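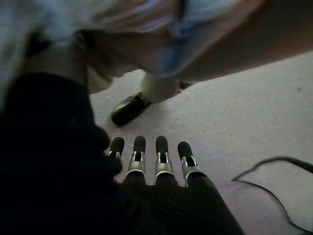 Érica Brandão wrote back that the floor ought to come first on the sheet, ahead of the windows and the smoke alarm, and that in all her years of opening up bedrooms for guests the thing that sent her down on one knee was always something small and round left on the carpet. I moved it to the top the same evening. Thank you, Érica, and do please keep sending these in!

Bedroom Safety Check, Brumano House
Revised May 26, 2025
Prepared by Adalberto Bastos

Before you begin, open the curtains and switch on every light in the room, even at midday. Take the sheet, a pencil and a flashlight, and leave the cleaning cart out in the hall (I have tried doing both jobs together and I end up doing neither one well). Mark each line OK, FIX or ASK, and if you mark FIX, write a few words beside it so that whoever picks up the sheet after you doesn't have to go hunting.

1. Floor and walkways

Walk from the door to the bed, and from the bed to the window
Pick up small loose items: bottles, balls, caps, toys, shoes
Carpet flat, no lifted edges or worn spots that catch a toe
Look under the bed with the flashlight
Bags and bedding off the walking path

Comment: Do the walk once in your ordinary shoes and once in socks. You feel a raised seam in socks that you would never see. The Nava room has had one near the door since March, taped for now and waiting on the carpet fitter, so mark that one ASK and carry on.

2. Cords and plugs

Lamp and charger cords run along the wall
No cord under a rug or pinched behind furniture
Plugs seated fully, no scorch marks, no buzzing
No power strip plugged into another power strip
Extra cord length gathered and tied 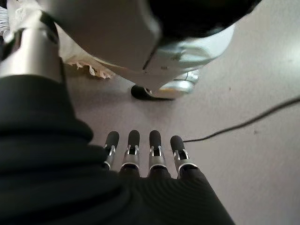

Cords are the part of this check I fuss over most, and I'll own up to having bored every new person at Brumano with it over coffee. A bright orange extension cord almost looks after itself, since everybody steps over it. The ones I worry about are like the thin black cable lying out on the pale floor in the photo, which you'd think would show up well enough, and it does if you're looking down, but a guest carrying a suitcase is not looking down. Follow any cord you find from one end to the other with your hand before you move it. If it can go behind the furniture without a tight bend, put it there and mark OK. If it can't reach, mark FIX and write what it belongs to. Please don't stretch it.

Reader comment, left on the earlier version: We use soft fabric ties at Punodia in place of the wire kind, and they don't nick the cord when someone pulls them tight. They also come off in the wash basin when your hands are full, so keep spares.

Reply from Adalberto: Lovely idea, and I've ordered a bag of them. I still find wire ones in drawers, so if you come across any, drop them in the jar by the linen closet.

3. Furniture

Nightstand steady when you lean on it
Drawers slide and stop, and don't tip the piece forward
Chair legs firm, nothing sharp poking through underneath
Headboard tight against its brackets
Wardrobe doors open and close without jumping the track
Wall-mounted items don't shift under a gentle push
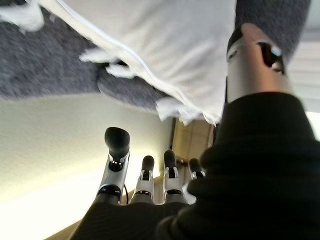 Trimurell Housekeeping Letter, Vol. 2, No. 12, page 2

The furniture lines are reprinted from our letter to the sister houses, with a few changes that came out of using them. The old wording said "check chairs," and people quite reasonably looked at a chair, saw a chair, and ticked the box. So now we ask you to sit in it! Sit down, lean back, lean to each side, and then get up again pushing on the arms the way an older guest would. After that, run a gloved hand along the underside, slowly, feeling for staples and splinters. With the headboard, take hold of the top edge and rock it. A little give is fine if it's only the padding moving, but if you hear a knock, the bolts want tightening and that's a FIX.

I was asked whether you should tighten the bolts yourself. If you have the key in your pocket and you know the bed, go ahead, and write "tightened" on the line. Otherwise leave it for the afternoon round, and mention it at the desk if the room is going out that night.

4. Bed, heat and light

Throws and pillows kept clear of lamps and heaters
Radiator not covered, valve turns by hand
Lamp base stands flat, shade straight, bulb not over the marked wattage
Light switch can be reached from the bed
Smoke alarm answers the test button
Window opens, closes and locks

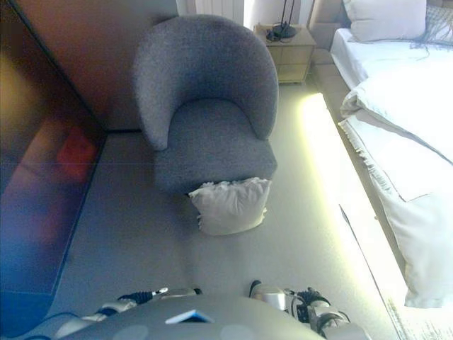
How often should a bedroom have the full check?
Every 2 weeks while the room is in regular use, and again before the first guest after it has stood closed. The floor and cord sections are short enough to do at every changeover.

A further word on throws, and then I'll let you get to work. The fringed kind are the ones to watch. They look very welcoming draped over a bed, and I wouldn't be without them in winter, but the strands work their way down the side and get underfoot. Fold the fringe up and over, toward the middle of the mattress. If the throw has slid to the floor more than once in the same room, try laying it across the chair.

5. Sign-off

Room:
Checked by:
Items marked FIX:
Items marked ASK:
Key returned:

Finished sheets go in the blue folder at the desk. If you have a comment on the list itself, write it on the back, as long as you like, and put your name so I can come and find you.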